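Small Tins, Short Shelves

The worst drawer in most houses is the one with the small things in it. Ours held rubber bands, picture hooks, spare fuses, birthday candles, two kinds of thumbtack and a watch battery that may or may not have been dead. Every few months somebody pulled it all out, sorted it into piles, and put the piles back in the same drawer. By April they had run together again.

The usual fix is a set of plastic dividers. We tried the Godeck ones, which are well made and click together the way the box says they will. The trouble is that a divider has no lid. Pull the drawer hard and the thumbtacks end up with the candles.

Short round tins work better. They are sold for spices, lip balm and loose tea, and the shallow ones hold more than they look like they should. Harawira sells a pack of 9, and a hardware store will usually have something similar near the paint. Buy one size only. Mixed sizes look nice in the store, but the lids get swapped and after a week you are trying them one by one. 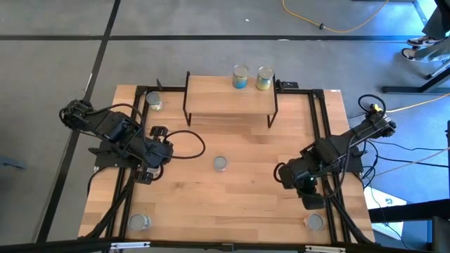
A raised shelf on a worktable doubles the places you can put something down. It needs to be only a board on legs, set toward the back, with enough space under it to slide things in. Open metal legs are easier to live with than solid sides, as you can reach in from the left or the right. Keep the tall items on top. A pair of clear cups up there will take pencils, brushes or scissors, while silver tins with gray lids stay down on the tabletop where you can open them with one hand.

The board itself can be almost anything flat. We used an offcut of Prisedwood, sanded and given two coats of oil, and the legs came from a Brakon kit meant for a monitor stand. The screws in the kit were too long for the board, so we bought shorter ones. Drill pilot holes first. Light wood shows every slip of the driver, and a split at the end of a board is hard to hide.

Height is the part people get wrong. Five inches of clearance is enough for shallow tins stacked two high, and it leaves room for your fingers. Go much taller and the space underneath starts filling with mail.

Labels can wait. Use the tins for a month first, because what goes in them will change. Ours started with screws in one and hooks in another, and both moved to the garage. When you do label, write on masking tape and put it on the side of the tin as well as the lid. A lid label is no help once you have three lids off at the same time.

Not everything belongs in a tin. Batteries should stay in their packaging, away from loose metal. Glue leaks. Instruction sheets need a folder – a thin one, cleared out once a year.

The old drawer now holds dish towels.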